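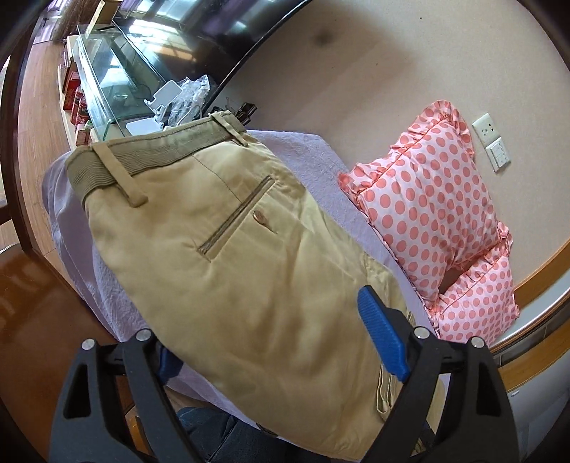 How do I fold elastic-waist khakis so the waistband stays flat in the drawer?

Button the back pocket, lay the pants on a flat bed or table, fold one leg over the other, and fold up from the hem in thirds. Leave the waistband on top and don't stretch it or roll it. If the band is already wavy, it has to be relaxed with steam first, and the steps further down in this ticket cover that.

Ticket 303
Halen Clothing Care Desk
Category: Pants / waistband / storage
Item: Bruklow khaki pull-on, ribbed elastic waist
Opened: Mon 11 July
Status: Closed, fixed by customer

Original message from customer

I bought two pairs of the Bruklow khakis in May, same size, same color. One pair is fine. The other has a waistband that ripples when I take it out of the drawer, and the fabric below it has a hard crease that runs right across the back pocket. It doesn't come out when I wear them. I wash both pairs the same way, cold, and dry them on low. I fold them on the bed because I don't have a table that's big enough. Is the elastic bad on this pair? I would like to know before I wash it again.

Reply 1, care desk

Thank you for the details. A failed elastic normally shows as a band that stays longer than it should after you pull it and let go. Please try this with the pants dry: pull the waistband out to a comfortable stretch, hold for a few seconds, release, and lay it next to the band on the good pair. Let us know if they match in length.

Please also tell us which way you fold each pair and where it goes in the drawer.

Customer

They match. I measured both and there is no difference I can see on the tape. The good pair goes in folded flat. The bad one I had been rolling, because it fits in the gap at the side of the drawer. There are sweaters on top of that gap. I didn't think about it until you asked.

Reply 2, care desk

Then the elastic is fine. A ribbed band that is rolled tight and left under weight takes the shape of the roll, and the cotton next to it creases along the same line. The pocket is where it shows most, as there are several layers of cloth there and a button that presses into them.

Please try the following, in order.

1. Empty the pockets and button the back pocket.
2. Turn the pants inside out and steam the waistband from the inside. Keep the iron just off the elastic. Do not press down on the ribs.
3. Turn them right side out and let the band cool flat. Don't hang them by the belt loops.
4. Press the crease below the band with a damp cloth between the iron and the fabric. Go around the pocket button.
5. Leave the pants lying out for 50 minutes before you fold them.

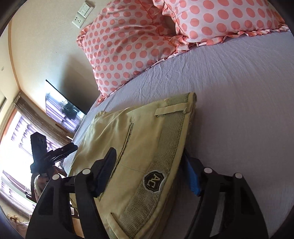 For the folding, clear a space long enough for both legs if you can. Pull the sheet or cover tight underneath first. A wrinkled cover gets pressed into the fabric along with everything else if you lean on the pants to smooth them – use the flat of your hand and work from the waist toward the hem. Put the belt loops down flat while you are at it. A loop that gets folded under leaves its own mark on the band.

Customer

I did steps 1 to 4 last night. The band is much better. The crease by the pocket is lighter but I can still see it when I stand near the window. I don't have a steamer, only the iron. Should I turn the heat up?

Reply 3, care desk

Please don't turn it up. Use the same setting, dampen the cloth again and repeat step 4 once. If the line is still there after that, wash the pants cold and reshape them by hand while they are damp. Smooth the pocket opening closed and dry them flat, away from the heater.

Customer

I washed them and dried them flat on a towel over the bed. The crease is gone. The waistband has one small ripple at the back that goes away when I put them on, so I am happy with that. Both pairs are now folded in thirds and I moved the sweaters to the shelf.

Internal note

Second rolled waistband on this style. Fillbridge sent us one from the Pangaribuan store with the same ripple, and that elastic tested fine too. The hang tag says "fold or roll for travel". Asked for "or roll" to be dropped at the next reprint – no reply yet. Until then, ask how the pair is stored before offering an exchange.

Resolution code: storage, no fault found. No exchange sent.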